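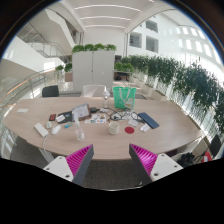

Wer haftet, wenn ein Greifer beim Aufräumen eines Besprechungstisches etwas beschädigt? Zunächst der Betrieb, der ihn einsetzt, und deshalb sollte vor dem ersten Einsatz schriftlich feststehen, welche Gegenstände er anfassen darf.

In vielen Büros fehlt ein solches Papier. Das Planungsbüro Trirkance hat im September eine Hausregel eingeführt, 16 Seiten lang, die inzwischen auch der Dienstleister Vikovex übernommen hat. Sie teilt alles, was auf einem Tisch liegen kann, in drei Gruppen ein.

Frei sind Dinge ohne Inhalt und ohne Besitzer im engeren Sinn, etwa Untersetzer oder geschlossene Wasserflaschen. Bedingt frei sind Tassen, Brillen und Kabel. Eine Tasse gilt so lange als voll, bis jemand das Gegenteil bestätigt hat. Brillen werden nur am Steg gefasst, mit höchstens 10 Newton. An Kabeln wird nicht gezogen, auch dann nicht, wenn ein Ende frei über die Tischkante hängt.

Gesperrt bleiben Geldbörsen, Notizbücher, Karten, Handys und Datenträger. Ein USB-Stick wiegt fast nichts und lässt sich leicht greifen — verschwindet er, ist das aber ein Fall für den Datenschutz. Auch bedrucktes Papier wird weder gedreht noch gestapelt.

Für die Finger selbst gelten eigene Vorgaben. Die Beläge werden vor jeder Schicht abgewischt und auf Risse geprüft, beschädigte Paare immer gemeinsam getauscht. Wer das Gerät von Hand führt, hält die andere Hand außerhalb des Greifbereichs.

Der Prüfdienst Lacroix hat für Trirkance 387 Meldungen ausgewertet. Die meisten betrafen verschobene Gegenstände, die später gesucht wurden. Seitdem verlangt die Regel, dass jede Ablageposition protokolliert wird. Der Mehraufwand ist spürbar, vor allem bei vollen Tischen.

Bei Trondari, wo man die Regel derzeit erprobt, ist noch offen, wie lange die Protokolle aufbewahrt werden. Der Entwurf vom 23. Juni 2025 lässt das Feld leer.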